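Measuring by Volume, Measuring by Weight – Notes for Unit 4
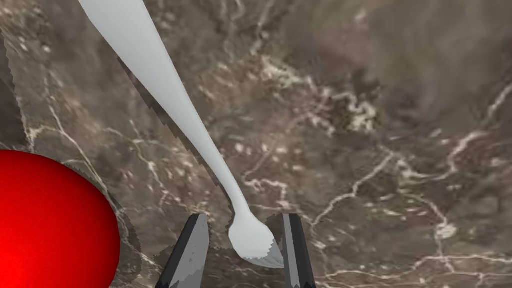

Bautista Troncoso
Instructor, Food Production Basics, Gistport Evening Program
Section 3081, room 39

These are the notes from the board plus what I said out loud and didn't write down. Read before the kitchen session. Bring the conversion sheet from Unit 2, the one with your own numbers on it.

Where we left off

Recipes are ratios. We did bread, we did vinaigrette. Now the dull part, how the amounts get from the page into the bowl, and where the error creeps in. Most failed batches last term were measuring problems. People blamed the oven.

Volume

Cups, tablespoons, teaspoons. US sizes unless the recipe tells you otherwise:

1 tablespoon = 3 teaspoons
1 cup = 16 tablespoons
1 pint = 2 cups
1 quart = 4 cups

Learn these cold. Three teaspoons to the tablespoon is the one that gets mixed up on the quiz every time, people write four. An Australian tablespoon IS four (20 ml), so check where your recipe came from. The US one is just under 15 ml.

Volume works fine for liquids. Water, milk, oil, thin syrups. Cup on a level counter, eyes down at the line, read the bottom of the curve. Don't lift the cup up to your face, you will tilt it.

Volume works badly for anything with air in it. Flour is the famous case. Same cup, same bag:

spooned in and leveled – 120 g or so
dipped and leveled – 140 g or more
dipped, tapped, topped up – can go past 150 g

Three people, one recipe, three doughs. The last one is dry and tight and they add water by feel and now nobody's ratio means anything. Brown sugar is the opposite problem, recipes assume packed, if you leave it fluffy you come up short. Grated cheese, chopped herbs, cocoa: all the same trouble.

Salt deserves its own paragraph. A tablespoon of fine table salt weighs a lot more than a tablespoon of flaky or coarse salt, close to double for some kinds. So "1 tbsp salt" with no type given is not really an instruction. If you change the salt, weigh it. Delia Gaete ran the brine lab last term and had one bench use coarse and one bench use fine, same spoon measure, and you could taste which was which from the first bite of cucumber.

Weight

Grams. Not ounces, please, not in this class. Ounces get confused with fluid ounces and then I have to mark it wrong.

Steps on the scale:

Turn it on, wait for zero.
Bowl on, press tare.
Add the ingredient, stop a little short, creep up.
Tare again, next ingredient.

Write down what you really put in, even if it's off. 504 when you wanted 500 is fine. Write 504.

Small amounts are where the kitchen scale lets you down. Ours read to 1 g. If you need 2 g of yeast and the scale shows 2, you could have anything from one and a half to two and a half in there. On a 2 g target that is a quarter off either way. On 500 g of flour the same half gram is nothing. So:

over 10 g – kitchen scale
under 10 g – the small pocket scale, or a leveled measuring spoon if both pocket scales are out

Yes that means spoons are allowed. I am not anti-spoon. A leveled teaspoon of instant yeast is 3 g near enough and it repeats well.

Measuring spoon vs eating spoon

Different things. The spoon you stir coffee with has no agreed size. Old family recipes say "a spoonful" and they mean a spoon in a particular drawer in a particular house. If you are rescuing one of those for the term project, go fill that spoon with water and weigh it. 1 g of water = 1 ml, close enough for us. Do it a few times and average. Now you have a number and the recipe can leave the house.

Heaped, rounded, level: in this course level unless stated. Level means a straight edge drawn across the top, not a shake.

Scaling up

Mercado soup recipe, the one we use all through the unit. Written for 4 portions. We want 40. Factor is 40 ÷ 4 = 10.

Stock, beans, onion, potato – times 10, no argument.
Salt – times 10 by weight, but add most of it and hold some back. Taste at the end.
Chili, clove, bay – start lower than times 10. Go to seven or eight times, taste, then add.
Cooking time – does NOT multiply. Wider pot, more mass, slower to boil, but beans are done when beans are done.
Evaporation – less per portion in the big pot. So a little less stock than the sum says or it comes out thin.

Now look what scaling does to errors. If you weigh 1 g over in the small batch and multiply that batch sheet by ten, it is 10 g over in the big one. Percentages stay the same, but ten extra grams of clove is a bin of soup. Go back to the orginal recipe and multiply from there, not from your notes of a batch that was already off.

Baker's percent, quick reminder

Flour is 100. Everything else against flour.
500 g flour, 325 g water: 325 ÷ 500 = 65 percent.
Salt at 2 percent = 10 g.
Yeast at 1 percent = 5 g, so pocket scale.

You can't do any of this in cups. Well you can but the answer is garbage.

For the kitchen session

Pairs. Each pair measures one cup of flour five times by dipping and five times by spooning, weighs every one, writes all ten numbers down. No throwing out the ugly ones. Then find the average and the spread (highest minus lowest) for both methods. We put everyones numbers on the board and compare.

Then the soup at 4 portions. Record sheet goes in the tray by the door before you wash up.

Reading: Codusen handbook, the chapter on yields, skip the part on butchery. Problems 1 to 6 at the back. Number 5 has a misprint, it should say milliliters.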